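Packing up at Groltano
19 October 2020

Dario De Luca cleared out his room at the Groltano building over two days. Guido Negri and I helped with the small stuff. Click through for the rest of the set, 42 pictures in all.

Toiletries on the bed, and a box for them. The wipes and the white bottle went to Guido. 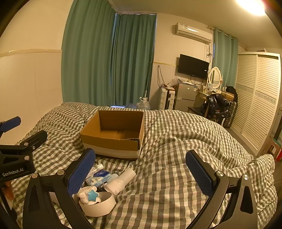 Where do you get your boxes?
From the Cattaneo shop by the station, which leaves them out back in the evening. Four was enough for the bathroom shelf and the desk.

The green curtains stay with the room. Gualtiero Monti has the keys now.

Next gallery: the kitchen.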